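Cleaning a White Tabletop and a Plastic Carrying Case Without Buying a Kit
by Anouk Jansen

Vultetti will sell you a surface kit with 11 bottles in it. I tried it in September and used two. The rest smelled nice. Start with warm water, a drop of dish soap and a cloth you don't mind ruining.

1. Clear the table and look at it from a low angle. White tops hide streaks until you do. Wipe the whole surface once, back to front, and leave the spots for later. 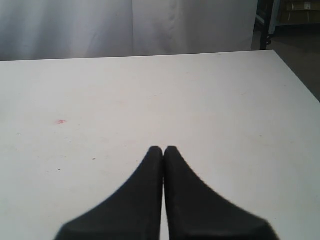 Faint streaks, a few dark specks and one pinkish-red smudge toward the left.

2. Go back for the color. I put baking soda paste on red marks and wait 7 minutes. The Batamari forum swears by toothpaste, which I have never seen do anything baking soda couldn't. Skip the scouring pad, whatever the package promises about "micro-safe" grit.

3. Dry the table before any case goes on it. Lay the case flat, lid closed, and do the outside first.

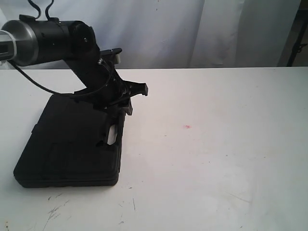

Page 9

Hendriks makes a spray for black plastic. It makes it shiny, and I'm not convinced shiny is clean. Run a damp cloth along the seam between lid and base, then use an old toothbrush on the ribbed parts and inside the handle opening.

4. Turn the case so you can reach the other sides. Grooves in the lid collect the most dust, so brush along them, never across. 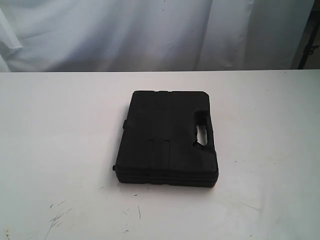 Case lying flat, handle side to the right.

5. Let it air dry before you open it. Urkuter's leaflet says an hour. I give it until after lunch.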